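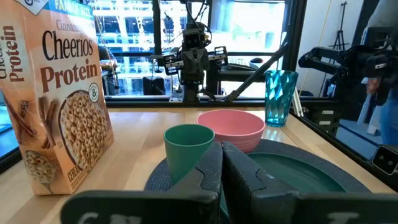
*Breakfast items on a table, including a family-size box of Cinnamon Cheerios Protein, a cup, a bowl and a plate.*

## Hakley Center to Open Morning Breakfast Room in September

JUVOSVILLE – The Hakley Community Center will open a breakfast room for school-age children in September, the center's board has announced. The room will be open on school mornings from 7 a.m. and will serve cold cereal, milk and fruit at no charge to families living in the Juvosville school district.

The program is supported by a grant of $4,000 from the Suvarna Fund, which will cover food and tableware for the first term. Children will be seated at 5 tables, each laid before opening with placemats, plates, bowls and cups in mixed colors. All tableware is reusable and will be washed on site.

"Many of our families leave for work well before the first bell," said Shazia Orakzai, director of the center. "We wanted a room where a child can sit down to a proper place setting and eat without being hurried."

Cereal will be offered from family-size boxes kept on the tables, and older children will be invited to pour their own servings. Parents are asked to report any food allergy on the registration form, which is available at the front desk. Product boxes will remain in the room so that ingredient lists can be checked.

Wiroj Suwannarat, who will supervise the room, said that 2 staff members will be present each morning. Children attending Geveck Elementary School will be walked to the school gate, leaving the center 15 minutes before classes begin.

Registration is open to children in kindergarten through fifth grade. Completed forms should be returned to the front desk before the first day of term.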